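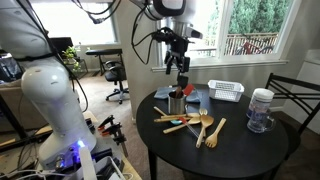 Perkholm, September

4.2 Lyric videos and the second single

Bands now tend to release songs in pairs, on the theory that a listener who dislikes one may forgive the other. We tested this with the Flilico catalog, which holds 222 paired releases, each song with its own lyric video. Nine pairs were dropped from the sample: in those, the two songs were the same song at different speeds, and the label declined to say which was the single.

Figure 4 plots plays of the first-listed song against plays of the second over 20 days. The second song loses ground early and never gets it back. By day 19 most listeners in the Dow panel could hum the first chorus, and a fair number denied that the second song existed — including several who had played it twice.

Lyric videos helped less than the labels hope. Viewers read along until the first repeat of the chorus, then opened another tab. Typeface had no effect we could measure, although one label wrote to us at length about its typeface. Videos with spelling mistakes drew far more comments, nearly all of them about the spelling.

Ilon, the smallest label in the catalog, listed its pairs in alphabetical order and saw the same drop. We take this as weak evidence that position matters more than the label's own preference, with the caution that Ilon's titles lean heavily on the letter A.

Figure 4. Daily plays of first-listed and second-listed songs, days 1 to 20, all labels.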